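Speaker notes: Sample Clearance for Remix Releases
Greswood Music Archive, January session
Speaker: Nesma Cherkaoui

Slide 1. Welcome the audience and thank Johanna Eberhard for the invitation. The talk runs 30 minutes, with 15 for discussion.

Slide 2. Two rights are involved in any sample: the recording and the song itself. A remix that keeps the original vocal and adds a borrowed chorus may need permission from several parties.

Slide 3. Case study: the Helitach label. Of 220 remixes in its catalog, six were withdrawn over uncleared choruses. Play the short excerpt from "Ayala" (the Erik remix). Pause before the second verse, where the sample enters.

Slide 4. Guest verses. Each featured rapper should sign before the master is delivered. Refer to the form prepared by Maricica Zamfir.

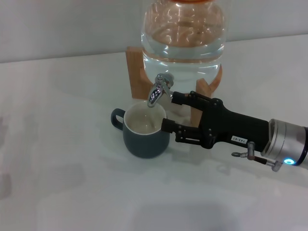 Who should request clearance when a producer supplies the sample?
The label should make the request, and the producer should disclose every source in writing.

Slide 5. Hand over to Aicha Ghoneim for the session on mixtapes and freestyles.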